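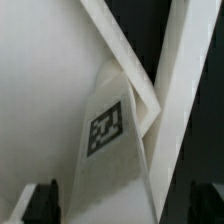

How much of the Jisudel district has been released to its residents since the ceasefire line was agreed?

As of the end of September, 187 parcels of farmland and housing land have been surveyed, cleared where necessary, and formally handed back. A further 168 remain under survey or are waiting for a clearance team.

## Access and security

The ceasefire held in the southern half of the district throughout the reporting period. In the north, shelling near the Nyitrai crossing closed the supply road on three occasions, and Florkura withdrew its teams to Brorkville each time under the standing evacuation procedure. No staff member was injured. The longest closure delayed the delivery of marking stakes and medical stores, and the survey of the grain depot was moved to the next period as a result.

Both parties to the ceasefire have continued to accept our notification system, under which team movements are reported by 6 p.m. for the following day. The northern command asked in September for a longer notice period. We declined, and the matter is now with the joint liaison office.

## Survey and clearance

Non-technical survey is complete in the southern villages. Most of the contamination found there was unexploded artillery ammunition, with a smaller number of hand-laid mines along field edges and drainage ditches. Former trench lines east of the Nyitrai road are more heavily affected than the first interviews suggested, and we expect clearance there to be slow.

Quality checks were carried out on all released land before handover. One parcel failed and was cleared a second time.

## Risk education

Sessions reached 2332 residents, including families who returned to the district over the summer. Attendance by farm workers was lower than planned during harvest - evening sessions were added, and these will continue. School sessions resumed when classes opened. Josée Simard, who leads this component, has revised the printed materials to include the types of ammunition most often reported by farmers.

## Staffing and budget

Two team leader positions are vacant. Recruitment within the district has been difficult, as many qualified candidates left during the fighting and have settled elsewhere. Spending on salaries is therefore under budget, while fuel and vehicle repair are over. Florkura requests approval to move part of the salary balance to the transport line. A revised budget table has been sent separately by Cúc Đào, finance manager.

## Next period

Work will concentrate on the trench lines and the postponed depot survey, subject to access. Ground conditions normally prevent clearance in the low fields once the autumn rains begin, and teams will be moved to the housing land above Brorkville at that point. We ask the funder to confirm before then whether the second medical vehicle may remain in the district through the winter.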